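# zetbridge-wrist-pinch

Hi! Before you download anything, please read the part about the finger fault, which is the whole reason this set has its own repo. I'm Ourania Tsolakis, I ran most of the sessions in June, and yes, I should have stopped sooner.

We collected 200 episodes of pick-and-hold with the Zetbridge gripper, wrist camera only. Episodes 1 to 100 are fine. Somewhere after that the force limit got dropped on a config reload (my reload, sorry Christos) and the fingers started closing harder than we'd asked for. No error, no beep, nothing in the log except a limit field that went blank — and I don't read that field for fun.

What finally gave it away was a crushed carton. Christos Lazaridis hit the stop button, and we spent the rest of the afternoon going back through the recordings.

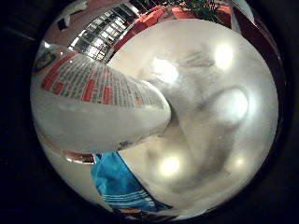 *Wrist view: the two white fingers, with the red and gray printed grid at left.*

The fisheye makes this a pain to check by eye. The near finger pad looks huge and picks up bright highlights, so judging the gap at the tips is mostly guesswork. Use the `limit_ok` column instead, please!

**Known problems**

- `limit_ok` is false for almost everything after episode 100. Don't train force control on those.
- 7 episodes end in an emergency stop. They're in `stopped/`, kept on purpose.
- 6 have no force log at all. I still don't know why.

**If you're running the same gripper**

Reload the config, then read the limit back *before* you enable the fingers. Keep your hands out while you do it (Glykeria Stergiou got a pinched thumb — she's fine, just annoyed with me). The check is in `tools/read_limit.py`, and it exits with an error if the field is blank.

Questions go to me or Christos. Fixes for the missing logs very welcome.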